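Page updated Jan 27, 2020. Prices are on the other page, ask if you can't find it.

# About Grovana

We do jars. Glass jars with a fabric or silicone sleeve, for people who carry their lunch, their soup, their oats, whatever. Small shop, one long workroom, one storeroom that's always too full. Been at it since August a few years back, when the first batch went out of a kitchen and took over the kitchen. Then the hallway. Then we rented a proper place in Zorkanton and never left.

The name doesn't mean anything. We needed one for the form.

## What we make

Two lines right now. Vesard is the plain one, clear glass, wide sleeve, no print. Beneš is the taller one with the screw lid and the carry loop. Both come in 17 sleeve colors, and yes we know that's too many. Every time we try to drop one somebody writes in about it. The grays sell best by a mile.

Glass is thick at the bottom. People ask why it's heavy, that's why. It sits steady on a table and it doesn't tip when you're digging around in it with a spoon. We tried a thinner one once, 100 pieces, and didn't like it. Gave most of them away as pencil holders. 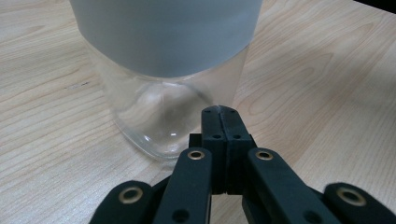

Sleeves come off for washing. Pull from the bottom, not the top, the top edge stretches. Cold rinse, let it dry flat. The jar goes in the dishwasher, the sleeve doesn't. We put this on the card in the box and we put it on the lid sticker and still get the email, so it's on this page too.

Lids are sold seperately if you lose one. Everybody loses one.

## How an order goes out

Nothing clever. Jar gets looked at in good light for chips and bubbles, wiped inside and out, sleeve goes on, lid goes on, box. Tiny bubbles are fine, that's just glass. Chips are not fine, those go in the crate by the door and back to the supplier.

Packing paper only, no plastic. It takes longer. Two sheets around the body, one stuffed in the neck, and the box shouldn't rattle when you shake it. If yours rattled, tell us.

Last year we sent out 3000 jars and 103 came back, mostly wrong color, a few broken on the way. We'd like that second number lower. Working on the color photos first, the blues look the same on a phone and they're not the same at all.

## The tables

Visitors always ask about the tables so ok. Pale wood tops, lots of grain, loops and streaks all over. We like a light top for checking glass. You see the grain straight through the jar and anything off in the glass shows up quick. They've picked up a few marks over time. Small ones, we stopped minding.

Rule is tables get cleared at the end of the day. Jars back on the shelf, paper in the bin, wipe down with a damp cloth and then a dry one. Works most days.

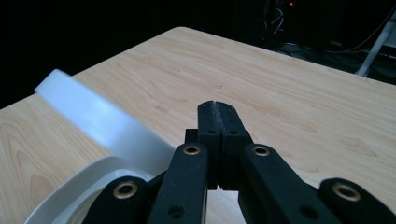
## Visiting & Contact

Come by if you're in Zorkanton. Mornings are better, afternoons we're packing and won't be good company. Ring the lower bell, the upper one is the dentist.

Seconds shelf is to the left as you walk in. Small flaws, odd sleeves, discontinued colors. Cash or card. No holds on seconds, sorry, we tried it and it was a mess.

Cafes and shops: we do wholesale by the case, same glass, any sleeve color but one color per case please. Write first with how many and when you need them. Allow extra time for Beneš, the lids come from a different place and they're slow.

Returns go to the same adress that's on your box. Put the order slip in. Without the slip it sits on the shelf till we work out whose it is.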